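How I Finally Got Our Stack of Used Boxes Under Control

If you work anywhere that gets a lot of deliveries, you know what happens. A box comes in, somebody empties it, and it goes against the wall because it's a perfectly good box. By May our wall had 97 of them. I did count, once, when I was mad enough!

So I took an afternoon and sorted the lot, and I've kept it up since. This is how I do it.

Start by pulling everything into the open and checking the bottoms. Press your palm flat on each base. If it gives or feels spongy, recycle it. Creases on the sides don't bother me much, but a creased corner is a box that will fold up under weight (I lost a bag of Terniditz fasteners that way, all over the loading dock).

Next, the old tape. I leave clear tape on if it's stuck down tight all the way along. If an end is lifting, I slit it and peel slowly, pulling back low against the cardboard. Yank it straight up and you take the top layer of paper with it.

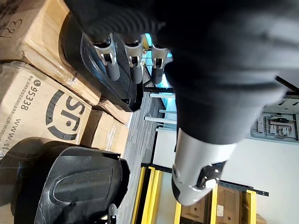

Irwood Workshop, Stores and Shipping Team

Then there's the writing. Old marker scrawls and printed carrier logos are fine on a box that stays in the building, like the brown SF one we've got. If it's going back out, cover every old label, number and barcode. I use plain brown paper tape from Ernomard, 70 millimeters wide, and two strips side by side will hide most things.

Now sort by size. I only keep three piles — small, medium and "needs two people." Anything odd gets flattened. Slit the bottom seam, push the sides over, and stand the flat ones on edge between two shelves so you can flip through them like records.

For new labels, write on the short side, big, and put the same thing on the top flap. Contents first, then where it's headed. Mine say things like "cable ties, Nwachukwu bench."

Last thing is a limit. Ours is 23 made-up boxes, and when we hit that, the rattiest ones go in the recycling before lunch. Keep a tape gun and a marker on a string right by the pile, or they will walk off.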